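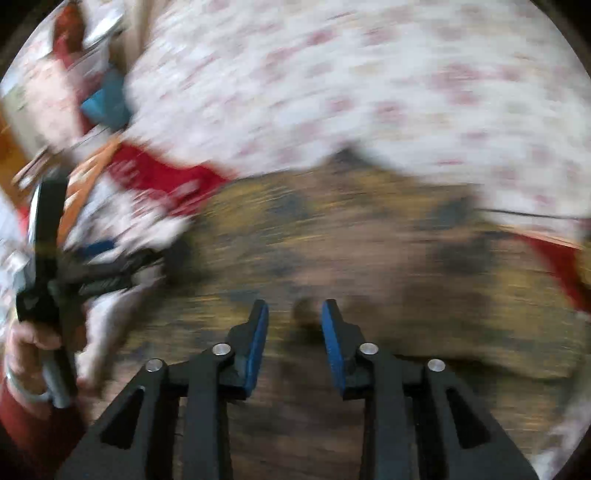

White floral cloth on the wood top, red cloth at the edge.

Textiles & Linens > Care, Storage and Use
Reading time: 4 min

Thread: Printed cotton cover on a bare wood top – slip, sag and color transfer

gusset_43
I have a bare wood surface, brown, horizontal grain, with a large white cover over the far part of it. The cover is printed with small pink and red flowers. There is red fabric at the left of the lower edge and more at the right, next to the wood. Two problems.

First, the free edge won't hold a straight line. It drops into shallow curves over the wood within a day of being set square. Second, I want to know the risk of the red moving into the white if everything stays in contact through the winter. The white is plain weave cotton, 588 threads by the label, bought from Gounder in December. The red is older and I have no label for it.

I don't want to pin or tack anything into the wood.

flatfell
The curves are normal for an unweighted edge. Cotton relaxes along the bias when one part is held and another part isn't. You can reduce it by adding mass to the hem. Drapery chain sewn into the hem channel works. Use the light grade. The heavy grade will pull the print off grain and you'll see the flowers tilt.

Before that, check whether the piece was cut square. Fold it corner to corner. If the edges don't meet, weighting it won't help.

Tharun Pisharody
Agree on checking for square, disagree on chain. Chain on unsealed wood leaves marks. I had light chain in a hem for one season and got a row of dents in a pine top. Use a folded strip of the same cotton, four layers, stitched inside the hem. It's less mass per inch but it spreads the load.

On the dye: test the red. Damp white cloth, press for one minute with a warm iron, look at the cloth. Any pink means the red isn't fast and it should be kept off the white until it has been washed separately. Repeat until the test cloth stays clean.

gusset_43
Folded it. One side is long by a finger's width. So it was cut off grain, or it shrank unevenly in the first wash.

flatfell
Uneven shrinkage would be my guess. Wash it again, dry it flat, and block it while damp. Pull on the short diagonal until the corners agree. It may take two passes.

Dents from light chain in pine are possible. I wouldn't expect it in oak or anything harder. gusset_43, what is the wood?

gusset_43
Unknown. It came with the house. Mixed tones, brown and tan with darker patches. It takes a fingernail mark if I press hard, so I'd assume it's on the soft side.

Tharun Pisharody
Then no chain.

ply_and_weft
There's a thin dark line running across the white at the lower right in your picture. If that's a cord, move it before you do anything else. A cord lying on a loose cover works as a drag line. Each time it shifts, the cloth shifts with it, and you get exactly the kind of edge you describe. I would rule that out before unpicking a hem.

flatfell
I can't tell from that picture if it's a cord or a wire. It's also only at the lower right of the cloth and the sag is along the edge. I doubt it accounts for much.

ply_and_weft
It doesn't need to be near the edge. Cotton on wood has low friction, so a pull anywhere moves the whole piece. Easy to test: tape a pencil line's worth of masking tape at both corners as a reference, remove the cord, wait a day, measure. Then put it back and do the same.

gusset_43
I'll run that test. If it is the cord I can route it behind.

Is there an underlay that grips without reacting with a bare surface? The shop suggested Duvov mesh.

Tharun Pisharody
Foamed mesh can stick to finish if it stays down for months. Yours is bare, so the risk is lower, but I'd still use brushed cotton flannel, nap side up. It grips the cover well enough and it can be washed with it.

hemline510
I've used Promcombe felt under a similar cover and had no marks. It does shed for the first few weeks.

gusset_43
Update, Thursday. Cord off for a full day, corner tape unchanged on the left, moved slightly on the right. Edge still sags. Iron test on the red gave a faint pink on the first cloth, less on the second. The red is in cold water now. Will block the white tomorrow and post the corner measurements.

ply_and_weft
Slightly is not a number.

gusset_43
Two millimeters.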